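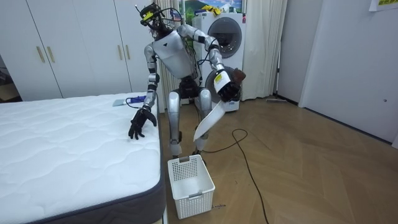
Changing the bed on Saturday

My grandmother changed the sheets every Saturday morning, and she started before anybody had finished breakfast. We could hear her pulling the cotton from the beds while we were still eating rice. As a child I thought this was a kind of punishment for sleeping too long. Now I am grown, I live in another country, in a small apartment in Aken, and I do the same thing on the same day.

I want to write a little about bedding, because my cousin Syafiqah Sinaga asked me last month how I keep mine, and my answer to her became too long for a message. She moved to her first own place in August and she bought everything new. Then she discovered that a bed needs work. I told her I would write it down properly.

First, the sheets. When I came here I bought what was cheap, a set from the Grasar shop near the station. It was polyester mixed with something, very smooth and very shiny. I slept badly for one whole summer and I blamed the traffic. Then I visited a friend and slept on her old cotton sheets, which were washed so many times that you could almost see through them, and I slept until ten. The traffic in her street was worse than in mine. After that I saved money and bought two sets of 100 percent cotton. I still have both.

Two sets is enough for one bed. I know there are people who say three, and for a family with small children I believe them. But I have only one shelf in the cupboard, and the third set would just lie at the bottom and get the smell of the wood. One set is on the bed, one is on the shelf, and on Saturday they change places.

Second, the mattress protector. My grandmother did not have one. She put an old blanket under the sheet and fixed it with big safety pins, and sometimes a pin opened in the night. My uncle still tells this story at weddings. I use a quilted protector with elastic around it. I wash it every 4 weeks at the same temperature as the towels, and I do not use softener, which makes the filling flat and a little sticky. Dry it completely. It can feel dry on the outside when the inside is still damp, so I press it between my hands in several places before it goes back.

Third, and here Syafiqah and I do not agree, the top sheet. In my grandmother's house there was always a thin sheet between the person and the blanket. In this country most people use only a duvet with a cover. My cousin says the top sheet is old-fashioned and ends up around her feet. I say that a top sheet can be washed easily, and a duvet cover is a fight. You know this fight: you hold two corners, you lose one, you go inside the cover with your arms up to the shoulders, and when you come out the duvet has made a ball at one end. There is a way to do it with the cover turned inside out, and she sent me a video, but I have not learned it well. In winter I use the duvet and in summer I use the top sheet with a cotton blanket. This is my compromise with myself.

About pillows I have less to say. I had a tall one for years and my neck was stiff. The woman in the Tralledo department store let me lie down on the display bed with my shoes hanging over the end, and she looked at me from the side and said "lower". She gave me a lower one. My neck was better in 5 days. It was a little embarrassing to lie there with other customers walking past, but I recommend it.

Now the washing itself. I wash cotton sheets warm and not too full in the machine. When the machine is full, the pillowcases climb inside the duvet cover and stay there like fish in a net, and they come out with the soap still in them. Close the buttons of the cover before washing. I learned this late, and I have taken many socks out of duvet corners.

For drying I have no garden. I have a rack in the bathroom and a line on the balcony, which my neighbor Mrs. Gunawan shares with me, because her balcony has no sun at all. We have an arrangement: I have the line on Saturday until lunch, and after that it is hers. She irons her sheets, every one, also the fitted ones with the elastic. I have tried it once and I burned a small brown mark into the corner. Since then I only pull them flat with my hands when they are a bit damp, fold them over the line as straight as I can, and in the evening they are good enough for me.

My grandmother also opened the bed, as she called it. She did not make it immediately after getting up. She folded everything down to the foot and opened the window, and the bed had to stand like this until she had washed the dishes. Visitors who came early had to see our open beds and she did not care. I do it the same way. When the temperature is under 19 degrees in my bedroom I make it shorter, I am not as strong as she was.

What I never learned from her are the corners. She folded the flat sheet under the mattress at the foot so tight that it looked like a letter in an envelope, and she did it without looking, talking the whole time about the price of fish. I asked my mother to show me when I was home, and she could not do it either. She said that she was always sent to hang the laundry - my aunt did the beds with my grandmother. So I will ask my aunt when she calls at the end of the month, and if she can explain it on the telephone I will write it here.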